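3 min read

Setting Up Your Stuneo Football Highlights Feed

1. Open Stuneo and tap Teams. Pick the ones you follow – all 32 if you really love your Sundays!

2. Choose how long your clips should run. I like the short ones myself, but do take your time and try a few.

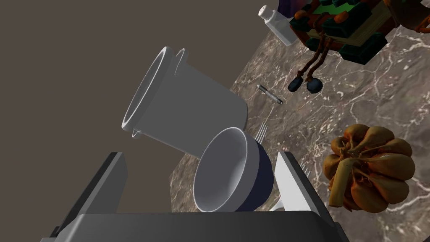
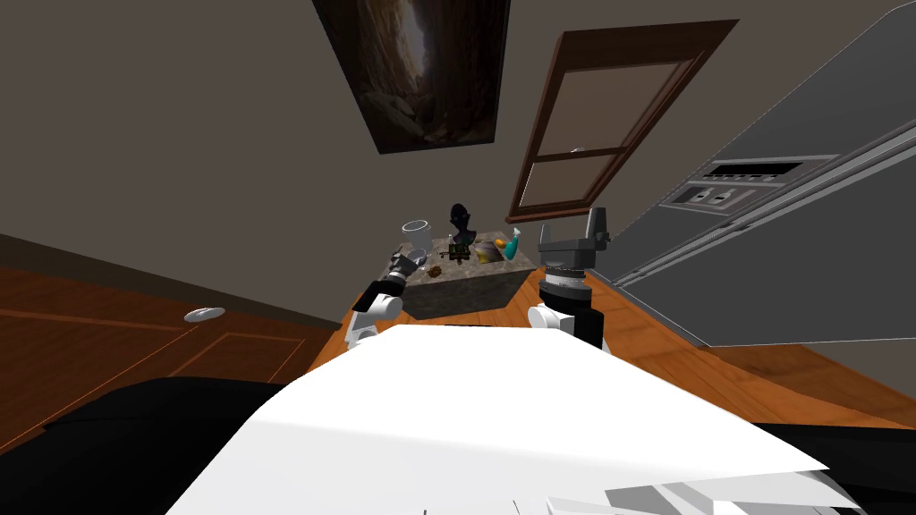
3. Turn on Game Alerts and tap Save.

Note: Postgame interviews come in a little later than the plays, so please be patient with them.

Caution: Alerts can give away the score.

We use cookies. Accept

© Stuneo – Back to top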